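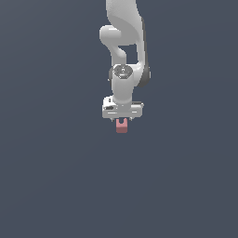 I wrote this section for the folks on the Clorkcombe packing line, where Stastau is taking over the block picking we used to do by hand. Run through it on screen before you go near the real cell. The simulated arm holds its pink block the way I want yours held, hanging straight down under the hand.

### 4.2 Check your grip

1. Open the Rallis viewer and load job 122.
2. Set the jog speed to 2 and bring the hand down over the block.
3. Switch to the close-up view and look at both gaps. 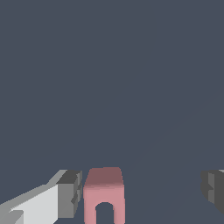

*Close-up view: block nearer the left finger, wide gap on the right.*

4. Nudge the hand sideways until the gaps match, then close.

**Note:** Gumaro Meléndez used to hand-pick 500 a shift. Now he watches the queue and fixes bad grips - his wrists are thrilled, but he does miss the chatter!

**Caution:** Never save offsets with the fingers closed. Ask Braulio Beltrán first if you're stuck.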